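Rules for people near a small arm on a desk: what do you write down?

Asked in Workplace Robots, 18 November 2025

I have a small arm with a two-finger gripper which I use at an ordinary office desk for handling shoe boxes. Until October I worked alone and all the rules were in my head. Now a colleague from the Disville office will share the desk and I must write the rules on one page. I do not want a thick manual that stays in the drawer. Which points do you consider necessary, and how do you treat the things which normally live on a desk? The arm is slow, but I do not want to use this as an excuse. 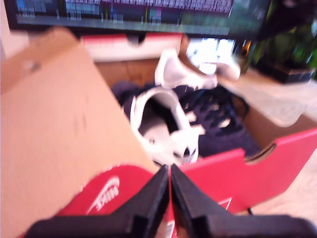
Laine Pärn

I wrote such a page for our group at Ifans, so I will tell you what remained after 6 revisions. The first version had too many rules and people followed only the easy ones.

Begin with the hands. When the motors are on, no hand goes into the box, also not to help a shoe which is stuck. You press stop, you wait until the arm is still, then you reach. Laces deserve their own line on your page. They lie in a loose heap over the side of the shoe and a finger can hook them by accident, and then the whole shoe comes along with a pull nobody planned. We tuck them in before each run.

Second, the lid. A lid that is hinged to the box can spring back, so write down who opens it, the person or the arm, and do not mix the two in the same session.

Third, the stop button must be reachable from the chair without crossing the space of the arm. Test it every morning and write the initials.

Our speed limit near people is 70 millimeters per second. It is our own number and not from a standard. You should make your own risk assessment and read the standard that applies in your country — a forum answer does not replace it.

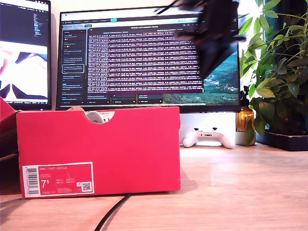
Aušra Strazds

I agree with Laine about hands, but I would add the reach of the arm to the page. At Fimham we mark the full reach on the desk with tape, including the places where the program should never send it. Everything inside the tape must have a reason to be there. With a desk like yours I would look first at the amber glass bottle by the plant, and move it to another table before the motors are on. The game controller can stay near only if it is what you use for driving, otherwise it goes in a drawer. Cables I fix flat to the surface. Screens are more difficult, so we limit the height and the depth in software and check the limits again after each update.

Also please write who may change the rules. With us it is one person.

ditonau_122

just unplug it when you are not using it, works for me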